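Search this site
Search
Print this page | E-mail this page

Mistier Opens Service Bench for Hand-Held Grippers in Lovstead

Posted in May
By Rafia Chaudhry, Mistier press office

LOVSTEAD — Mistier has opened a service bench for hand-held gripper tools at its Lovstead workshop and published the maintenance schedule its own technicians follow. The bench takes in tools from outside customers starting Tuesday. It will handle finger pads, jaw alignment, marker replacement, cable repair and sensor mounts.

The company has run its own grippers in mocked-up household rooms for two years. Operators carry the tools by hand and use them to open doors, pick up clothing and shoes, and put things on shelves. The recordings are later used to program robot arms with the same fingers. A tool that is slightly out of adjustment can spoil a full day of recordings before the operator feels anything wrong with it.

"Most of what we see is small," said Kamran Hashmi, who manages the Lovstead workshop. "A base screw backs out, the jaw sits a hair off, and the marker goes with it. You fix that with a driver and a gauge. The hard part is getting people to look."

The schedule is short enough to fit on one laminated card, and a copy goes back with every tool. Operators check the base screws at the start of each shift and run the jaws through full travel three times. Any catch or grinding is written up before the tool leaves the bench. Pads are wiped with a damp lint-free cloth at midday and again at the end of the shift. Solvent is not to be used on them.

Pads are replaced in pairs at 3,000 grip cycles, or sooner if the ridges have flattened at the tip. Mistier advises against changing one pad alone. A new pad opposite a worn one pushes the closing point to one side, and the error shows up as objects that turn slightly when gripped. The old pads go in a labeled bag with the tool number and cycle count. Worku, which molds the pads, takes them back for inspection.

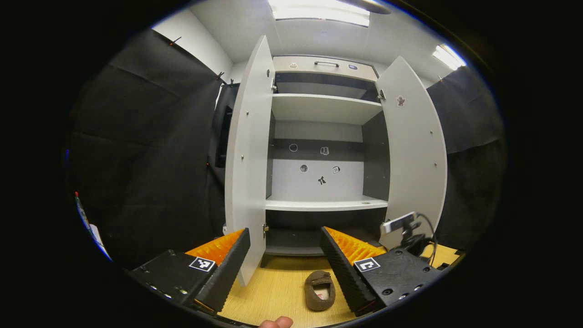
Mistier's service work covers the whole tool, from the fingers down to the bases and the cable. Technicians start with the parts that touch things and work back toward the hand. The orange ridged pads on the inner faces of the jaws are checked for splits, lifting at the edges and packed lint. Floor-level jobs are hard on them, and a fuzzy slipper like the brown one between the jaws sheds into the ridges. The square black-and-white markers on the two bases are checked next for scratches and raised corners. The sensor module on the right base gets its own inspection, with attention to the bracket and to the black cable that loops away from it.

Cable faults made up the largest share of repairs in the workshop's own log. Of 784 entries, 145 concerned a cable or its connector. In most of those cases the wire had been pulled tight across the operator's wrist and had worked against the plug each time the hand turned. The schedule now calls for a slack loop at the sensor and a second tie at the forearm strap. If the cable can be drawn straight with the wrist bent fully outward, it has to be tied again.

Marker replacement follows a fixed order. The base is cleaned and left to dry, the old marker is lifted with a plastic scraper, and the new one is set against a metal corner jig. It is pressed flat from the center outward. The tool is then left alone for an hour before calibration. A marker that has been put down crooked is thrown out. Technicians do not peel it up and try again.

Calibration is done on a stand designed by Shahzad Siddiqui, the workshop's senior technician. The jaws are closed on a set of steel blocks and the opening reported by the software is compared with the size of each block. A tool has to pass on every block, going up in size and coming back down. Siddiqui said the return pass was added last year after several tools read correctly while opening and drifted while closing.

"That was loose pivots," Siddiqui said. "Going one way, the play is taken up and everything looks fine. We were sending them back out and getting them back the same week."

Lighting has turned out to matter for servicing too. Markers that read well on the bench can wash out under bright ceiling fixtures in the recording rooms. Replacement markers supplied by Mistier now have a matte finish, and each repaired tool is given a short test under overhead light before it is packed.

Customers can send tools by courier or bring them to the front counter. Standard service includes one pair of pads, two markers, a screw check and a calibration report. Sensor replacement is quoted separately. Mistier expects to return most tools within four working days and has set aside 50 loan units for customers who cannot stop work while a tool is away.

Vumport, a home-robotics company that has used the bench during its trial period, sent its tools through in small batches so that its operators could keep working. Kausar Jadoon, who schedules recording at Vumport, said the calibration report was the part her team used most.

"We had been arguing about whether it was the operator or the tool," Jadoon said. "Now there is a sheet with each one, and we look at the sheet."

Mistier will also offer a half-day class for customers who prefer to do routine work themselves. Alfie Oakley will teach it in Lovstead in groups of six. The class covers pad changes, screw checks, cable routing and marker placement — it does not cover opening the sensor module, which should be sent in. Those attending are asked to bring one of their own tools, used and uncleaned.

The maintenance card, the cycle log sheet and drawings for the corner jig are free on request. Spare pads and markers can be ordered from the front counter or with a service booking.

About Mistier
Mistier builds and services hand-held grippers and matching robot end tools. Its workshop and recording rooms are in Lovstead.

Press contact: Rafia Chaudhry, Mistier press office, Lovstead

Print this page | E-mail this page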